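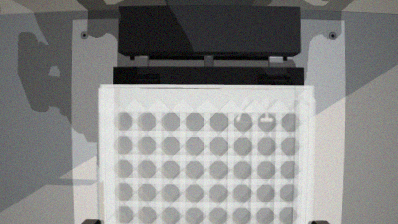
Well plate grid fit keeps sliding one column over in sim

Posted in: Perception

tipoffset, 2021-02-13
Overhead view from our Trudedano build. I love how clean these renders are, but my lattice fit locks on one column off in 382 of 1503 runs! Wells are grey, webbing is white, so contrast isn't the problem. The near edge of the plate is out of view.

marrowgate
That near edge is your trouble. With a regular grid and only the inside to go on, every shift by one pitch looks nearly as good. Fit the raised rim first, then the wells.

quillbox
Disagree, the rim is white on light grey. Use the black bar past the far edge - huge contrast, and it's there every time.

marrowgate
The bar isn't part of the plate. Nudge the plate and you've calibrated to the wrong thing.

tipoffset
Tried both in Bellard last night. Rim first, bar only as a rough gate: 1094 good out of 1094. So happy! The two odd marks in the top row (wells six and seven) I just mask out.

quillbox
OK, rim wins. Still want to see it with the shadows moved.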